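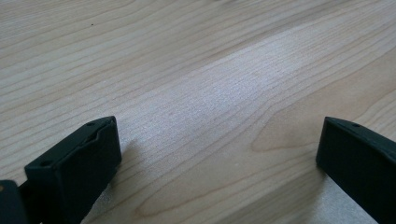 3 min read

Handout 6: Who Owns the Office Kitchen?

Everybody owns it, which explains the sponge. Last time we covered shared pastures and overfishing. Today's commons has a microwave.

The reading is the case of Losholm, a map publisher with 12 desks and one sink. When the firm moved in with Votis, its sister company, the two kitchens were merged to save money. Within a month both staffs were eating lunch at their desks and blaming each other for the smell.
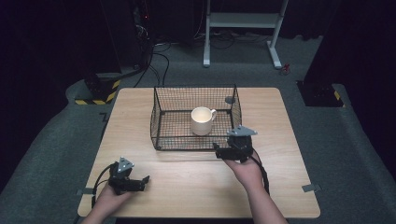
Management tried a sign first. Then it tried a larger sign. Neither had a penalty attached, and you should know by now what a rule without a penalty is called (see Handout 2, "Suggestions"). The third try was a fine of 500 points in a reward plan that no employee had joined.

Terms to know: free rider, monitoring cost, graduated sanction. "Passive-aggressive note" will not be on the test, though it does come up in the reading.

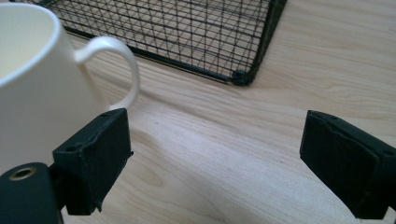
For next time

Read the Hundaris chapter up to page 619. Yes, it starts on page 500. Bring one rule from a place you have lived or worked, and be ready to say who enforced it. "My mother" is an acceptable answer.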